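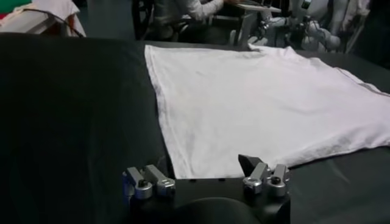
White T-shirt, laid flat.

Home About us Courses Term dates Visit Contact

Clisside School of Textile Care began with one evening class in a borrowed church hall, where Antonina Hladun taught her neighbours how to get wine out of linen and how to iron a proper shirt collar. People kept coming back, and bringing their sisters! We now have our own building on the Zarkbridge road, 6 teachers and a library of 1216 fabric samples that you're welcome to handle (please do, it's the best way to learn).

We love cloth, and we love the small skills that make it last.

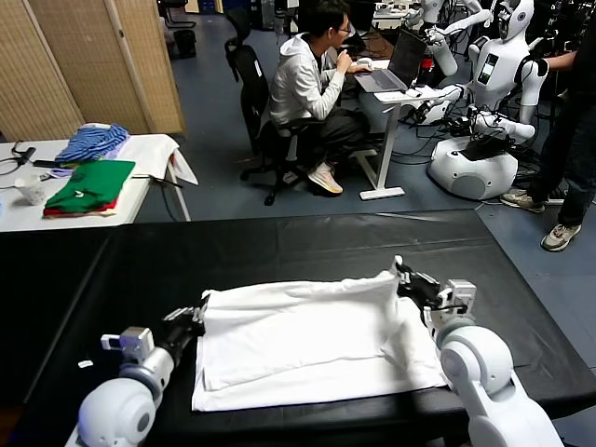 Our main course runs for 132 hours and starts each February. Olesia Romaniuk takes fibres and washing, Kyrylo Lytvynenko teaches pressing, and Vira Zakharchenko leads the mending room, where the kettle is nearly always on and somebody is usually unpicking a zip. Students have gone on to hotels, theatres and hospital linen rooms, and two have opened their own shops in Ivanyshyn, which made us very proud.

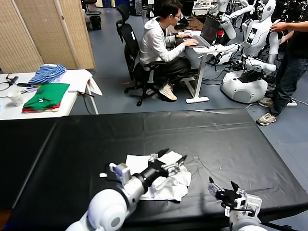
White cloth on the black-topped table.

You don't need any experience to join. Bring something from home that you'd like to rescue, a moth-eaten jumper or a faded tablecloth, and we'll start from there. The building opens at 9 am and visitors can sit in on a morning class if they ring Reinhold Ostermann in the office first.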